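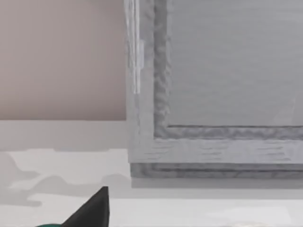
What do I get in a Skendum paper lantern kit?

Each kit has pre-cut paper panels, a spool of thin wire, a bottle of craft glue, a bone folder and a printed instruction sheet. The small kit makes 18 mini lanterns. The large one makes 20 full-size lanterns and comes with a longer spool.

Do I need my own tools?

Scissors and a ruler. A cutting mat is nice if you plan to trim the panels.

How long does one lantern take?

Around 20 minutes for the first one. They go faster once you know the folds. The glue should sit overnight before you hang anything.

Who designs the patterns?

Quang Ngô draws all of them. The Văn pattern is the oldest and the easiest to fold. Wadau has more creases and is better for people who have made a few lanterns already.

Can kids do this?

Ages eight and up can manage Văn with an adult nearby. Wire ends are sharp, so an adult should cut and bend those.

Can I put a candle inside?

No. Use battery tea lights only. The paper is not treated for flame.

My panels arrived bent. What now?

Put them under a heavy book for a day. If a crease is still there, email us your order number and we will mail new panels.

Do you sell paper by itself?

Yes, in packs of 1000 sheets, under the name Stivumeo. It is the same weight as the kit paper and comes in plain white or red.

When should I order for the holidays?

By the end of October. Orders placed later still ship, but Wadau usually sells out first and we don't restock it until spring.

Can I return an opened kit?

Only if something is missing or damaged. Unopened kits can come back any time within the return window printed on your packing slip.

Last updated August 20, 2022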